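Robot Handling Laboratory
Handout 6: Comparing Grippers in Simulation
Issued March 4, 2026

Purpose of the session

Students will compare two gripper models, the Kovance and the Castex, on the same handling task. All trials are run in the simulator. Work on the physical arms begins in October and is open only to those who have passed this unit.

The task is to approach a yellow object with a rounded body and a narrow open neck. Such shapes are harder than they look. A view taken close to the fingers shows the neck well but may lose much of the body, and the approach should not be judged from that view alone.
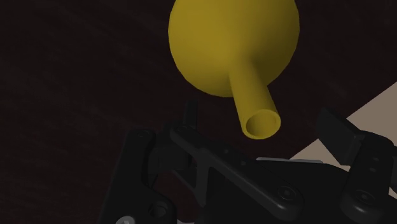

Figure 1. Close view at the gripper: the open end of the neck lies between and above the two fingers.

Procedure

Load the room file and check that the arm is in its starting pose. Run 200 trials with each gripper, 400 in all, keeping the approach speed the same throughout. The Clovora controller settings must not be altered between the two sets. A trial in which a finger touches the rim before closing is to be recorded as a contact fault, even if the object stays upright.

Both camera views should be saved for every trial. The wider view is used to check the line of the gripper over the neck.

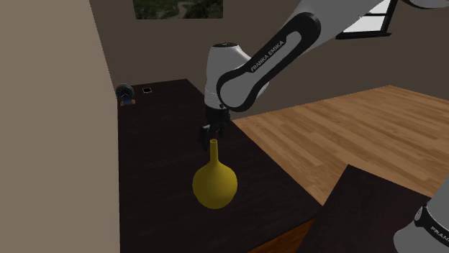

Page 2

With the fingers open and directly over the mouth, very little height remains before contact. Students should pause the run at this point and note the finger gap and the height above the rim.

Written work

Reports should not exceed 1,000 words. Give the fault count for each gripper and state which camera view was used to decide doubtful cases. Files are to be placed in the Bright folder under the group number.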